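Dutness Community Music Program
Progress report to the Landeg Fund, August

Where we're up to

What a few months it's been! The Monday night choir has grown to 65 singers, up from 40 when your grant came through, and we've had to move the altos into the side aisle to fit everybody in. Hywel Pumphrey has stayed on as musical director and has already arranged four new pieces for us, including a gorgeous slow version of an old shearing song (the basses get the tune for once, and they're thrilled).

The Jumthorpe concert sold 200 tickets, every seat in the hall. We opened with the youth strings, who played from memory, and closed with the full choir and the Amon brass players together. The balance was a bit rough in the second half — the trombones were right behind the sopranos — but the sound in the last number was huge and people stayed on their feet for the encore.

Catering on the night was tea, coffee and slices in the supper room, paid for out of the door takings and not from grant money.
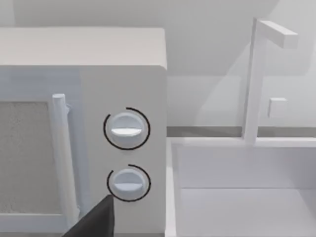
Still to do

Recording is our next big job. We've booked two evenings at the Amon studio and hope to get six songs down, with a short run of 25 CDs for families who've asked for them. The cello hire came in over budget, so we'd like to move a little from printing to cover it, if you're happy with that.

Lessons for beginners start again after the school holidays. We have one violin teacher confirmed and are still looking for someone to take brass.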